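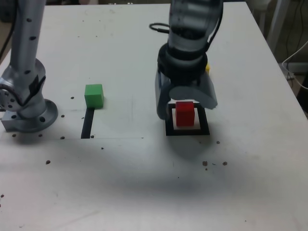
Call for reviewers and episode writers, Honunero

Honunero runs long reviews of animated series and has done so without much of a plan for several years. We need people to write weekly episode notes for the winter season, which for us starts in January, and a smaller number to take on full-series reviews. We cover sports shows, mecha, slow village comedies, whatever airs. A reader once complained that half our front page was about machines, and we can't entirely claim otherwise. If you only want to write about giant robots, though, you will be unhappy by the third week, when we hand you a cooking show.

I have run this site long enough to be doubtful of most pitches, so let me save us both some time. "I have loved anime since I was a kid" is in nearly every email we get. I believe you. It doesn't tell me if you can watch a dull sixth episode and find two hundred honest words to say about it. Neither does a follower count.

What the work is

Episode writers take one show and stay with it to the end, including when it gets bad. Notes run 400 to 600 words and are due by noon the day after the episode airs. Series reviewers get longer, usually two weeks from the final episode. We do not give scores. We tried them, and the comments became an argument over decimals.

You will watch through a legal stream. If the show isn't licensed where you live, pick another show. We have no screeners and no secret contacts at any studio, whatever the people at Strazds may have told you about how these sites work.
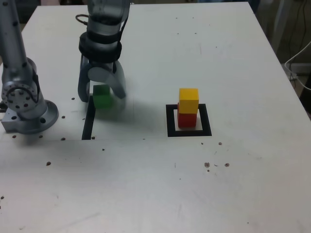 The list of titles goes out in December and writers choose in the order they were accepted. Everyone wants the same 4 shows. Somebody will end up with Drurnidell, a fantasy series now going into its second season, and I would like that person to be someone who hasn't already decided it is a masterpiece or a disgrace. The first season was neither. The fight scenes were fine and the middle stretch was mostly people explaining maps to each other.

Pay

$25 per episode note, $90 per series review, paid monthly. This is not a living and I distrust any fan site that hints it could become one. There is no bonus for traffic. Our best-read piece last year was a complaint about subtitle fonts, so I wouldn't know what to reward anyway.

You keep the rights to your work after three months. Before that, please don't repost it.

Who should apply

You should be 18 or older and able to write plain English. It helps if you have finished something: a blog that lasted a year, a run of zine columns, a thesis nobody made you cut. Japanese is useful and not required. If you do read it, say how well, and expect to be asked.

We don't take text written by software. We also don't take plot summary with an opinion glued to the last line, and in my experience that is the more common problem. 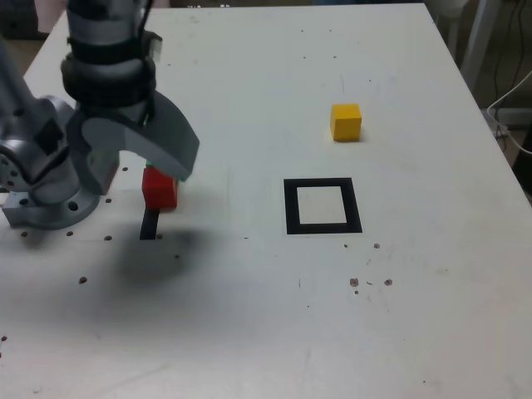
How to apply

Send one sample review of exactly one episode of anything, 673 words at most. The limit is odd on purpose. It tells me who read this far. The sample can be old, but it has to be yours and it has to be about a show you have mixed feelings on. Raves and demolitions are both easy to write and hard to judge.

Add a short note with your time zone, the shows you refuse to cover, and one review on our site you think got it wrong. Hondar, our weekly column, is fair game and probably the easiest target.

Use the contact form and put "winter writers" in the subject line. Last season we had 801 applications and took on 3 people, so please don't quit anything on our account. Replies go out by the middle of the month to everyone who followed the instructions.

Margit Lie
Editor, Honunero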